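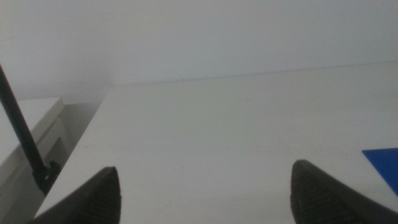 Feltero Soft-Face Finger Pair, for parallel grippers

August
By Berenice Esquivel, Kidier shared workshop

Price: $40 the pair, screws included
Weight on our arm with gripper body and wrist camera: 426 g
Finish: dark gray, textured gripping faces
Status: in stock, see the notes before ordering

The maker's sheet says these fingers will "pick up anything on your bench." We put them on the arm we built at Kidier and we would like to see the bench they had in mind. They are decent fingers. They are also two pieces of rubbery stuff on a bracket, and forty dollars is a lot to ask for that if you already own a 3D printer and a free evening.

What you get for the money is the texture. The inside faces carry a fine nubbly grid, and the tips come to a rounded taper, so from the wrist camera you can see the ends of both fingers with plenty of table between them. Our old printed pair had square ends that blocked half the view. I'll give Feltero that one without an argument.

Fitting them

Take the old fingers off with the power disconnected. The holes line up with the Metance gripper body and, with some swearing, with the Saxena one, where the slot on the left side needs opening up with a small round file. Allow 20 minutes for the Metance and don't plan anything after the Saxena. The supplied screws are a bit long for either. We swapped them for shorter ones out of the drawer.

Once they're on, close the gripper by hand and check that the tips meet. Ours didn't. Yogesh Joshi shimmed one side with tape, which is still there. Then redo your open and close limits in software, as the new fingers are fatter than the printed ones and the motor will happily push against itself until something gets warm.

Do the camera over again too. The sheet claims "no recalibration needed." We believed it for a whole afternoon.

What it will and won't pick up

Wooden blocks, markers, a roll of tape, small cardboard boxes: fine, and better than before. Round things slip less. Anything soft, like a sock or a cloth, depends on how it happens to be lying.

Flat things are where the sales talk comes apart. Fingers this thick need something to close on, and a thin plate lying flat on a smooth white table gives them very little. Harish Bhardwaj says it's the approach angle and that he'll fix it in code. He has been saying so since the printed fingers. My own guess is that you need a thin nail or lip at the tip, which Feltero doesn't sell.
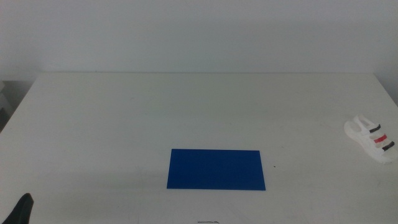 Page last changed: 11/18/21

The blue studded plate is our usual target for this. It's a good color against the white and the outline is easy for the side camera to find, so when a grab misses we can't blame the vision. Laid flat in the open, it scored 7 clean lifts out of 20 tries. Pushed over until one edge hangs off the table it does much better, but by then you've built a pushing robot with a gripper on it.

Footwear, for those who wrote in: a sandal can be taken by a strap, if the arm comes in from above and the strap stands up enough to get a finger under. Fereshteh Golestani got it to work on her own arm at home. I haven't been able to repeat it on ours, and until I can it stays off the list.

Wear

The texture was still good when I last changed this page. It does pick up dust, and a dusty face grips noticeably worse. Wipe it with a damp cloth. Alcohol is allowed according to the sheet, though I would try it on the back first.

Should you buy it?

If you have the Metance body and your printed fingers annoy you, yes. If you have the Saxena, wait for the revised bracket, which has been promised and which I'll believe when one is in my hand. If flat parts are your whole problem, keep the forty dollars.

Spare faces aren't sold separately. Veerle Verschueren has the file for our old square-ended fingers if you'd like to print those first and compare. Ask at the workshop desk.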